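How to do a waterfall day trip by local bus (and get back the same day)

People keep asking me how we did the Datia falls without hiring a car so I'm putting it all in one place. Quick version, typed on my lunch break. You need a bus, decent shoes, a packed lunch and a bit of patience. Whole thing costs less than a tank of gas.
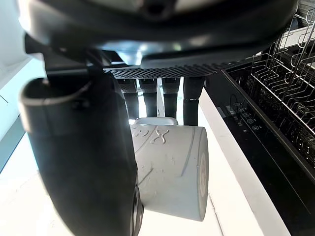 By Yolanda Ayala
Day trips / Buses and walking

First, pick the right day. We went on a Wednesday in January. Weekends the bus fills up at Warnley before it even leaves and you stand the whole way, which is no fun on those bends. Midweek we all got seats, even Liam with his enormous backpack.

Step 1. Get the early bus

The one you want is the 6:40 from Warnley main stand. Not the 7:30, that one goes around by the dam and takes forever. Board says Prekden on the front. If it only says Song, it stops short and you'll be walking an extra hour on a road with no shoulder. Ask the conductor, they're used to it.

Sit on the left side going up. Best views after the second checkpost, and you get the morning shade.

Bring small bills. They will not break a 1,000 at that hour. Fare was 200 for the two of us up to the turnoff.

Step 2. Pack the night before

Don't leave this for the morning. I did once and forgot the water, which made for a very long day. What went in our bags:

Two bottles of water each
Lemon rice and boiled eggs, in a box with a proper lid
Dry socks, in a plastic bag
A thin towel
Flashlight, even if you plan to be back by dark
Some cash in a second pocket

Skip the umbrella. The wind near the falls turns it inside out. A cheap rain jacket does the job.

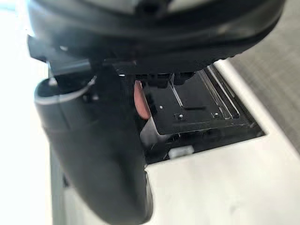
Step 3. Get off at the right stop

Easy to miss. There's no sign for the falls, just a tea stall and a milestone painted with 917. Tell the conductor when you get on and then remind him again after the long climb. We got off one bend too late and had to walk back down, no big deal but the road is narrow. Face the traffic, single file.

Have your tea here. It's the last hot thing you'll get till evening. There's also a toilet behind the stall, use it.

Step 4. The walk in

Takes 30 minutes if you don't stop. We stopped constantly. The path starts right of the stall, goes through a patch of coffee and then forks at a little shrine. Take the lower fork. The upper one looks wider and more used but it goes to somebody's farm, and their dogs are not friendly.

After the fork it gets steep – roots, loose stones, a couple of spots where you want both hands. Put the phone away. Arsalan Hashmi, who was with us that day, went down hard on his elbow becuase he was filming. 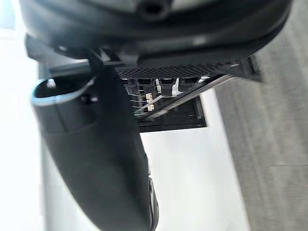
You'll hear the water well before you see it. Keep going past the first pool, everyone stops there and it's only knee deep. The good one is a few minutes further up, over the flat rocks. Stay off anything green. Shoes stay on until you're actually sitting down.

Swimming is ok in the dry months if the water is clear. If it's brown, or has leaves and sticks coming down, get out and go up the bank, even if the sky over you is blue. Rain higher up gets to you fast.

Step 5. Lunch and leaving

Eat by noon so you have time. Pick a rock in the shade and keep the food zipped up when you're not eating, the monkeys know exactly what a lunchbox is. Carry every scrap out with you, there are no bins.

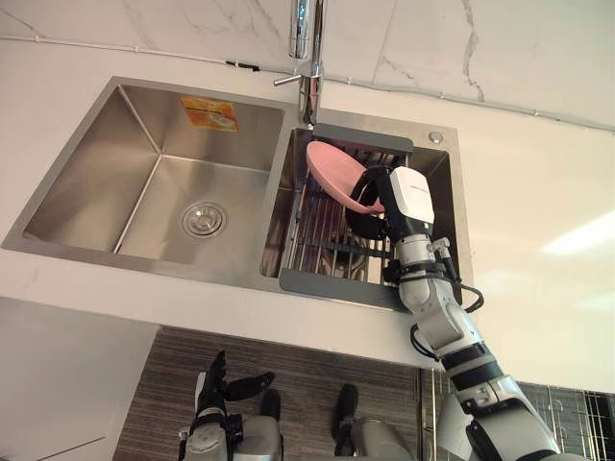
Start back by 2. Uphill takes longer than you think, give it 45 minutes. The return bus comes past the tea stall at 3:15 or whenever it feels like it, and the last one is at 5:30. Don't count on the last one. Wave your arm properly, the driver won't stop for somebody just standing their.

If you do miss it, shared jeeps run down to Song until 6:30 and from there you can get a bus to Warnley all evening. Agree on the price first.

Tiago Valente wrote in to say the lower path gets closed after heavy rain and a guy at the stall will tell you if it is. Didn't happen to us but worth asking over your tea.

Next up is the Prekden ridge walk, same bus, stay on to the end. I'll post the times once I find the bit of paper I wrote them on.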